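Reference > Crafts > Basketry

Wickerwork
By Cinzia Caruso, updated November

Wickerwork is the making of baskets, furniture and other goods by weaving flexible strands around stiffer ones. The word describes the method. The strand itself may be willow, rattan, reed or a man-made fiber.

Materials
Willow rods are sorted by length and soaked before use. Rattan, a climbing palm, is split into cane for weaving, and its core is sold as reed. Paper twist and plastic strand are cheaper and need little preparation.

Construction
A basket is normally begun at the base. Upright stakes are set into it, and weavers are passed in front of one stake and behind the next. Working 2 strands together, crossing between stakes, is called pairing. The ends of the stakes are turned down to form the border.

Forms
Round baskets are the simplest to shape. Rectangular ones need firm corner stakes, and the sides may be flared slightly toward the rim.
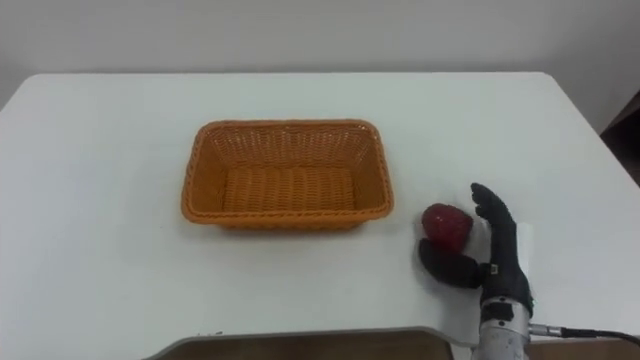
Care
Dust is removed with a soft brush. Natural cane turns brittle in dry rooms and should be kept away from heaters.

Filed under: Weaving, Household Crafts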